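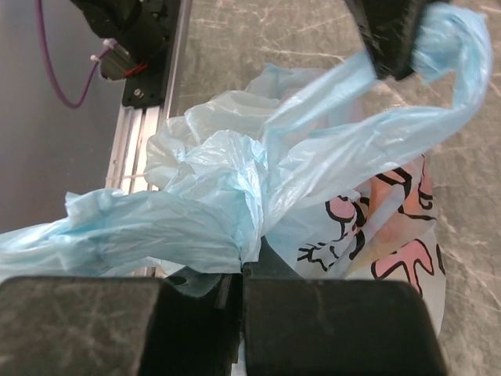 *Reading time: 4 minutes*

# Teaching software to handle a carrier bag

A thin plastic bag is among the least obliging objects that can be put in front of a robot. It has no fixed shape, it lets light through, and it changes its outline whenever it is touched. At Firnex, the group responsible for manipulation software has spent the period since July on bags of this kind, and on the control and perception code needed to move them with two arms.

The choice of material was deliberate. Most planning software in general use assumes that an object, once recognised, will keep its form until it is put down. A cup or a box meets that condition. A blue bag with one twisted handle pinched in a black gripper does not: the handle may be held securely while the rest of the plastic remains in a heap on the table, and the position of one says little about the position of the other.

## Seeing through the problem

The perception module, known within the group as Clular, does not attempt to build a complete model of the bag. Earlier versions did so, and the results were poor. Creases catch the light and appear as bright lines, which the software tended to read as edges. Where the plastic is doubled it looks paler or deeper in colour, and a single bag could be reported as two.

Overlap presents a further difficulty. When a translucent bag lies across a printed one, the print shows faintly through the upper layer. A white bag with a bold pink cartoon, outlined in black, is a demanding case, as the strongest lines in view belong to the object that the robot has not been asked to move. Clular now assigns each region a likelihood of belonging to the upper or lower layer and passes that uncertainty on, leaving the planner to decide whether it matters.

The present version was trained on 3,665 labelled views, many of them taken from the wrist. A camera in that position sees its own finger pads at close range, together with whatever plastic has gathered between them. It loses sight of the wider table, but it gives the software its best information at the point where the grasp is made.

## Planning for two hands

The planner, Giner, works in short steps. It proposes a grasp, a small movement and a check, and then begins again. A full sequence is never fixed in advance. In the current configuration the planner may propose up to 600 candidate movements before each step, of which the great majority are discarded on grounds of reach or possible collision with the other arm.

The two arms are treated as one system with a shared constraint. If one gripper holds a handle, the other is permitted to approach only along paths that do not pull the plastic taut between them. The limit is set conservatively. Thin plastic gives little warning before it tears, and force readings at the wrist are too coarse to be relied upon alone.

Rails, mounting plates and cables are included in the collision model as well. Cables have proved the more awkward of these, for they move with the arm and cannot be represented by a single fixed shape. The group's solution is a generous margin around each one – inelegant, but dependable.

## Tooling and records

Much of the recent effort has gone into tooling. Beyene, the replay tool, allows an engineer to stop a recorded attempt at any moment and see what the perception module reported, which movements the planner considered and which one it chose. Before its introduction, these records were kept in separate files with separate clocks, and matching them was slow work.

The tool has altered the way in which faults are assigned. In a review of 41 failed attempts, only 4 were traced to the planner. The larger share arose from a delay between the wrist camera and the control loop, so that the arm was responding to a bag which had already shifted. The correction was made in the message handling, and no change to the planning code was required.

Work on the release of a held bag is continuing. Light plastic tends to cling to a finger pad after the jaws have opened, and the software does not yet distinguish reliably between a bag that has been let go and one that has merely been loosened. A revised check, which compares the view before and after a small withdrawal of the gripper, is under test.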